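Why I still go to the small shop

When I moved to Giseck, the first person who spoke to me was the woman at the vegetable shop on the corner. I had pointed at the leeks because I did not know the word for them yet. She said the word slowly, I repeated it, and she put the leeks on the scale. It was a very short lesson and I did not pay for it. I still say "leeks" with her accent, and my colleagues find this funny.

I want to write about small shops, and about why I think we are making a mistake when we let them close one after another. I know that many people have written about this already, and some of them have written it in a very sentimental way. They write about the smell of bread and the bell on the door. I like bread and I like bells, but I don't think a shop should stay open because it smells good. My reasons are more practical, and I will try to put them in some order.

Our part of town has 900 households, if I can trust the leaflet that the town sends us. Before, there were several places to buy food inside these streets. Now there are 2, the corner shop and a bakery that also sells milk and eggs. Everything else has moved out to Garkgate, where there is a big parking lot and a Flumby supermarket which is open until ten in the evening. I go there also. I am not a saint in this matter. Flumby has cheap rice and a good selection of light bulbs, and if I need to buy washing powder I don't want to have a philosophy about it.

But I notice what happens to me when I go there. I take the car, because the bus to Garkgate does not run after six. Because I took the car, I feel that I must make the trip worth it, so I fill the trunk. Because I filled the trunk, I have at home food for ten days, and I have never in my life known what I will want to eat in ten days. By the second weekend there is something soft in the bottom drawer of the refrigerator. I have thrown away a whole cauliflower that was never cut. My mother would not have spoken to me for a week.

In the small shop I buy for today and maybe for tomorrow. The price for one kilogram is higher, this is true, and I will not pretend that it isn't. But one summer I kept all my receipts in a tin box, from both places, and at the end I sat down with a pencil. In the months when I shopped mostly near home I spent less. The reason was very boring. I bought less, and I ate what I bought. I don't say that it would be the same for a family with four children. For me, and I think for many people who live alone or as a couple, the cheap shop is the expensive one.

There is a second question, and it is about age. My neighbor upstairs does not drive anymore. Her doctor told her to walk, and for her a walk must have a purpose, she is not a person who walks around a park to look at ducks. So she walks to the corner and buys three tomatoes. The next day she walks again and buys an onion. If the corner shop closes, somebody will have to drive her to Garkgate or she will have to order her food with a telephone. Then she will have the food, but the walk will be gone, and also the five minutes of talking about the price of onions. People who plan our towns count the food. I have never seen that they count the walk.

Some friends tell me that delivery has solved all this. I have tried delivery. It comes when it says it will come and the young men who bring it are polite. But I can't choose my own peach. Somebody else has decided which peach is good enough for me, and this person has a different idea of peaches. When you buy fruit, half of the work is in the hand. You feel if the pear gives a little near the stem, you turn the melon to see the pale side.
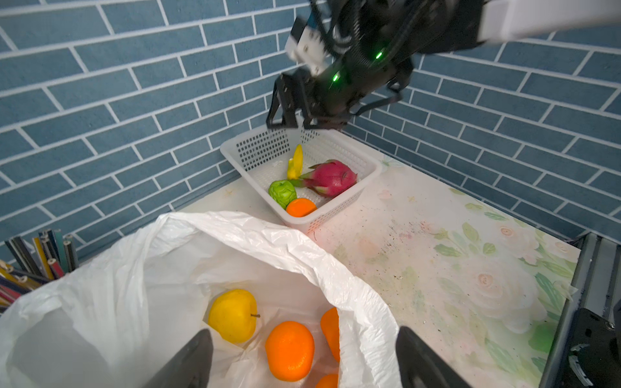 It also matters who answers when the fruit is bad. If I get a bad peach from delivery, I fill out a form, and the form sends me a small amount of money back. Nothing has been learned by anybody. If I get a bad peach at the corner, I say it the next morning, and the woman makes a face, and she says a few words to her supplier that I have not learned in any language course. The week after, the peaches are better. I find this a very efficient system.

I should be fair to the other side. Small shops can be bad. In the town where I lived before there was a shop called Vītola, and I was loyal to it for a long time without any good reason. The yogurt was often past its date, the owner did not like questions, and he closed for lunch at times that he chose himself. When it closed for good, people were sad and wrote nice things on the door. Most of them had not bought anything there in a year. I think this kind of sadness is cheap. A shop is not a monument, it lives from what is sold on a normal Tuesday, and it has to deserve our money like any other business.

So I don't ask that we protect every small shop, whatever it does. I ask for two modest things. The first one is for the town. At this moment a shop on our street pays the same fee for its sidewalk stand as a restaurant pays for its terrace, and it must do the same paperwork. A crate of apples in front of the door is not a terrace. If the town took away this fee it would lose maybe the price of some flower beds, and the flower beds are not so beautiful that I would miss them. Also the loading place in front of the bakery was removed to make room for a bench, and now the delivery van stops in the road and everybody is angry at the driver.

The second thing is for us, and it is more difficult to ask because nobody likes to be told how to shop. I only propose to move a part of it. If you spend 100 in a week on food, try to spend 20 of it in a place where you can go on foot. Buy there the things which go bad quickly - salad, berries, bread, herbs - and keep the big trip for rice and soap and paper. I have done it in this way for a long time now. It did not make my life slower or more noble. I have a lighter bag and an emptier refrigerator, and I know the names of more vegetables than before.

Last August the corner shop was closed for two weeks for vacation, with a handwritten note on the door. I went to Flumby and bought leeks in plastic. At the register they asked me if I had the loyalty card. I said no, and I carried the leeks to the car.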